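**Robot day at Hakside**

Four of us from the reuse shop drove out to Hakside's open day in February to see the machine that is supposed to take apart old office computers. I had read the flyer, which says Priltetix (their name for the setup) will "transform electronics recovery." I have read that flyer before, with other names on it.

Cyrill Fuchs ran the demonstration and was pleasant about questions. He talked for 18 minutes before anything moved. The job was memory modules: find them, get hold of them, pull them, put them in the holders next to the computer. He told us the camera on the wrist does the finding and that the arm had trained on 757 pulls, all on desktop towers. Laptops are "on the roadmap."
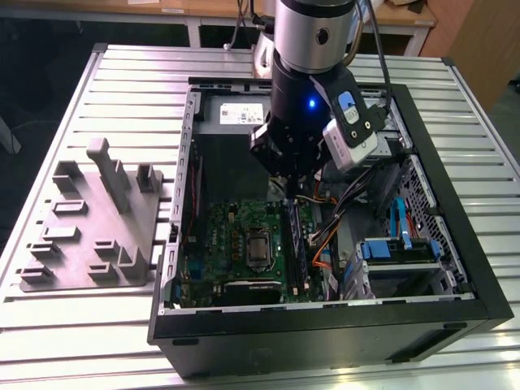
My first question was who takes the side panel off. A person does. A person also lays the tower down and squares it up on the table. Bit-na Byun, who does intake for us, asked what happens when the case is full of dust or somebody has lost the screws and glued it shut, and Cyrill said those would be sorted out beforehand. Sorted out by whom? Well, by a person.

I'll say this for it -- it is gentle. I had expected cracked boards and didn't see any. It is also slow. Bit-na can strip the memory from a tower while holding a conversation, and she does the lid too.

Younes Ouali liked it more than I did. His point is that we handled 3,034 machines last year and his wrists felt every one of them, so even a slow arm that runs overnight is worth something. Fair enough. But I asked whether it has ever run overnight and the answer was "not unattended," and I asked about price and got a brochure.

Hakside wants a partner shop for a trial. My vote is to wait until they can show a full pallet of mixed towers done start to finish -- ours, picked by us. Younes has the brochure if you want to read it. Tell him or me what you think before the next shop meeting.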